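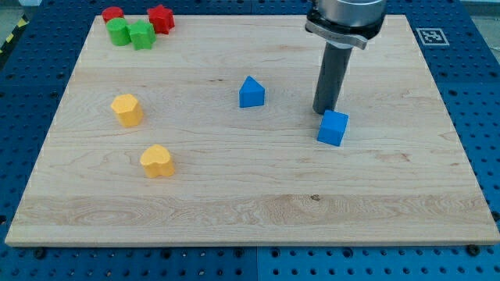
The Arm Is the Cheap Part

By Delphine Lindgren

When a small company decides to buy its first robot arm, the discussion begins with the arm. Which reach, which payload, which colour of brochure. I have sat in many such meetings, and at Grundirdale, where I plan the equipment for the test hall, I have also led some bad ones.

Our first request was one line long. It said "robot, with accessories". The accessories became the larger half of the money.

Start with the table

A perforated table costs more than a plain one, and every finance person will ask why. You can bolt a board to it today, take it off in March and put it back in the same holes. At Ruvix, a workshop of 5 people, they saved on the table and used an old bench. Each time somebody leaned on it, the positions had to be taught again. They have now bought a proper one, so they paid for two.

The tool should have its own line

Many buyers order a gripper at once, since the seller offers it in the same package. If your task is to push parts over a flat surface, a plain rod in a clamp collar can be enough for the first months. Our rod and collar cost 260 euros together. The gripper in the first offer was 933, before the cable and the mounting plate.

Coloured blocks on a wooden board may look like a toy to the director who signs the order. I would still put them in the plan. With a cube, a cylinder, a star and a heart you learn quickly which shapes turn away when the tool touches them, and a block that falls on the floor is not a customer's part. We reserved 200 euros for blocks, boards and printed markers, and this is the line I have never had to defend twice.

What the offer leaves out

Ask for the floor marking, the electrical work and the risk assessment in writing. Ferreira, the integrator we used, gave us these as separate prices only after we asked — before that they were hidden under "installation". Ask also who comes when the arm stops, and from which town. Stadora had a good price from a supplier two countries away, and then waited nine days for a fuse.

Keep some money for the second half of the year. In the first weeks you do not know what you need, and in the fourth month you know it very well, but the budget is closed. I now ask for the reserve together with the arm, on the same page, so that one signature covers both.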